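Desk PC teardown thread. The tower is one of 4 that came out of the old Testlow office when they cleared the second floor. I paid for the lot and carried them home in two trips.

I'm going to put one of these back in service as a file box for the house. The other three are parts. Posting as I go so I have a record of it.

First, the outside. Dark gray case, heavy, a lot heavier than anything sold now. Side panel comes off with two thumbscrews and a push toward the back. One of the thumbscrews had been replaced with a wood screw. It still held.

Dust was bad. I took it out on the porch with a paintbrush and a can of air and did the fans, then the vents, then the fans again. If you use a can, hold the fan blades still with a finger. Short bursts.

Then the paperwork. Each tower had a Valdovinos asset sticker on the bottom. Valdovinos did the IT for that whole building until they lost the contract. This one is number 903. I wrote 903 on a piece of masking tape and I'm using it as the name of the machine.

I lay them flat on the bench to work. Everything faces up, screws don't roll down behind the board, and you can read the labels without a mirror.

The processor comes out before anything else on my list. Lift the lever, open the frame, pick the chip straight up by the edges. It goes somewhere with its own spot. I lost one in a coffee can of screws last May and I'm not doing that again. 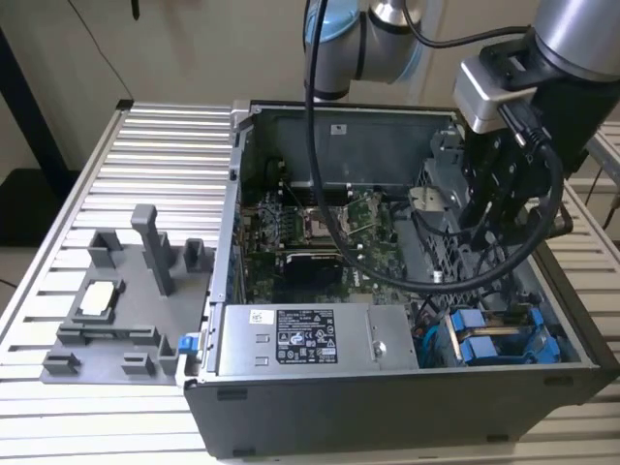

Butard asks why bother pulling the processor at all if the board is staying in the case, and says a clean and a new drive would have been enough.

Fair question. On 903 I wanted to look at the socket. These are the kind with the metal frame over the top, and bent contacts are common on office machines that have been upgraded in a hurry. Go over it with a flashlight from a low angle. You're looking for any row where the reflection breaks. I found no bent ones.

Also the old thermal paste had gone to chalk. Rubbing alcohol and a coffee filter takes it off. Paper towels leave lint.

Power supply next. Read the label before you do anything else with it. You want the total wattage and the line that tells you how the amps split. I've seen people put in a big graphics card on the strength of the wattage alone and then wonder why it shuts off.

Do not open the power supply itself. I shouldn't have to say it but I got a message about it the last time I did one of these threads.

Drives. The blue plastic brackets are the good part of these cases. Squeeze and slide, no screwdriver. They do get brittle. I've broken two over the years, both times in a cold garage. Bring the case inside and let it warm up first.

Label your data cables before you unplug them. Masking tape again. Port number on one end, drive bay on the other. Takes a minute.

Any drive from an office gets wiped before I do anything else with it. I don't look at what's on there. One full pass of zeros on a 700 GB partition took the whole evening and I went to bed before it finished.

Costs so far: 100 dollars for all the towers, plus a tube of paste and a new coin battery for the clock. The battery was original and the date kept resetting. If an old board forgets its settings every time you unplug it, try that first.

Someone asked about Wimex memory. I've used it in older office boards with no trouble. Match the speed to what the board supports and don't mix sizes in a pair if you can help it.

Order I use to put it back: processor, paste, cooler, memory, power leads, then data cables last. Plug it in with the panel off and check that every fan turns before you close it up. If you get beeps, write down the pattern before you touch anything.

For the three parts machines I keep the memory, the supplies, the brackets, the fans and every screw. The boards go to the county electronics drop-off unless somebody wants one. Ask before the end of the month.

Next up is the operating system, and I still have to decide where 903 is going to live. The hall closet has an outlet but it gets warm in there. Probably the shelf over the washer.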